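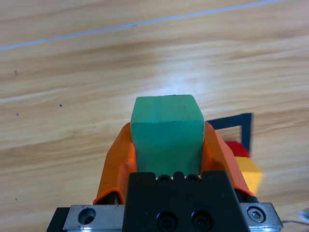
Akyol 2 planner goes to all benches

2023-03-02

The second release of Akyol, our task planner, is now the default on every bench at Prakmont. If you start a session with the usual launch script you will get it without changing anything. The old planner stays in the repository until December for anyone who still has runs to compare against it.

The main change is how the two arms share a job. In the first release each arm had its own queue and asked for the whole table before it moved, so one arm spent much of its time parked. Akyol 2 keeps a single list of blocks and hands out small areas of the table instead. An arm books the area it needs, does its move and gives the area back. Shivam Jaiswal wrote the booking code and has put notes on it in the Zumon wiki.
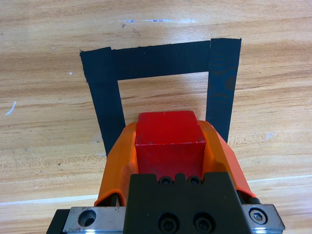 Place targets are now set by outline. Until now we typed in a centre point and a size for each target, and those numbers went stale whenever somebody put down new tape. The perception module, Cendo, now finds the strips itself and fits straight lines through them. Torn, ragged edges like the ones on the top strip are smoothed over in the fit, and the strip may sit at a slight tilt. Cendo passes the planner the inside of the shape, and the planner picks a free spot there for the next block. While a cube is in the fingers the wrist view of the tape is partly blocked, so the last good fit is kept until the view clears.

The fit still needs dark tape on a lighter surface. Glare remains a problem in places, and Shivam is looking at it.

We ran 144 block moves on the new release before switching over. In 68 of them both arms were working at the same time, and those are the logs to read if you want to see how the booking behaves. 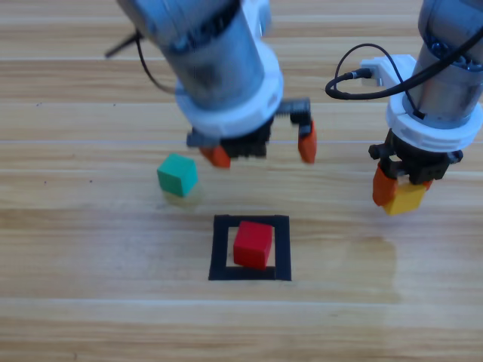 Waiting is handled differently too. An arm that can't book the target area used to stay above the table with its block until a timeout, and then put it back where it came from. It now holds at a safe height and asks again at a fixed interval. You can set the interval in the bench config, under the planner section. Please leave the default alone on shared benches.

The log viewer has caught up with all this – bookings appear as coloured bars under each arm's joint traces, and clicking a bar opens the wrist camera view for that moment. 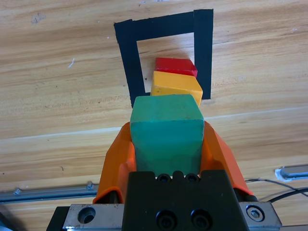 Wrist view with the green block gripped, and the yellow and red blocks inside the tape.

Known faults are listed in the tracker under the Akyol label. If a booking is never given back, save the log before you restart the planner and attach it to the ticket.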